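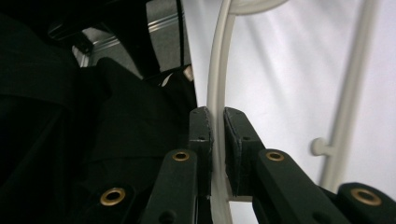 Figure 10. Plastic hanger, curved section.

Section 25: Preparing the hangers

Before loading the Zollska wardrobe rail, check each hanger as follows.

1. Lay the hanger on a clean, flat surface.
2. Inspect the hook and the neck for cracks.

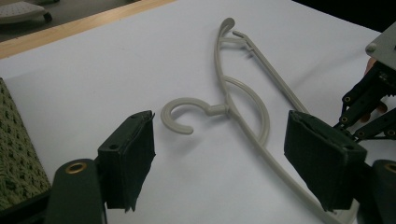
3. Run a finger along the long arm and feel for sharp edges.
4. Wipe with a soft, damp cloth and allow to dry fully.
5. Place the hook over the rail, with all hooks facing the same way.

Note: Replacement hangers may be ordered under part number 114.

Caution: Do not bend the hook to fit a thicker rail. Damaged hangers must be withdrawn from use.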